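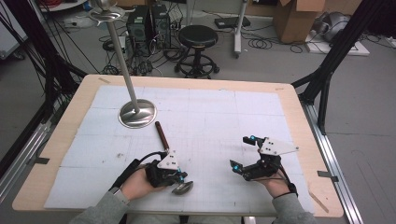
Kalliopi Zacharopoulos
Writes this blog, mostly about kitchens and money

My sister-in-law has joined the people who believe you should own fewer kitchen things. She read a book by somebody at Papadakis (they sell storage boxes, which should have been a clue) and on Monday she sent me a list. Ten utensils, it said, will do everything a home cook needs. Give the rest away.

I'm suspicious of round numbers. Why ten? Did they try eleven and find it was too much? The list had a fish spatula on it and no can opener, so I have to assume the author lives near a good restaurant.

Still, I had a free evening and two drawers that no longer close, so I tried it. I took everything out and put it on the floor. I ended up with around 80 pieces, if you count the chopsticks, and four of those were vegetable peelers. I'll admit that looked bad. But I tried all four on a carrot and only one of them is any good, so the real problem is that I keep bad peelers. A person with a single bad peeler is worse off than I am, however tidy her drawer is.

The method tells you to put the extras in a box for 50 days and see what you miss. I lasted until the next morning, when I wanted the small strainer for tea. By the weekend I had been into the box for the pastry brush, the lemon squeezer and the wooden spoon with the burn mark – that one isn't even good, I just like how it feels against the bottom of the big pot. 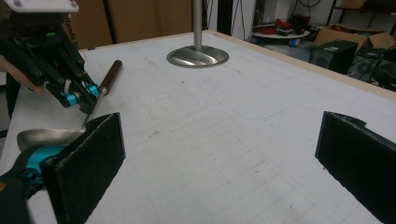

A wooden handle and a shiny metal bowl.

What bothers me more is where this advice leads. Three pages after telling you to clear out your drawers, the book recommends a Nallgate knife set and a drawer divider. My friend Rima Yammine went through the whole program last January, gave away a full carton, and then bought the Eler "essentials" range to replace it. She owns fewer things now, and they match. She also borrowed my potato masher at Thanksgiving and I haven't seen it again.

There's a video by a man in Flonditz who cooks everything with one pan and one spoon. It had 1,852 comments when I looked, nearly all of them admiring. I watched him try to serve soup. He poured it from the pan into the bowl and a fair amount went on the counter, which he wiped up without a word.

I did give away three peelers, a melon baller and the egg slicer with the broken wire. One drawer closes now. The other one still needs a shove, and the box is sitting by the back door with the fish spatula in it, if anybody wants one.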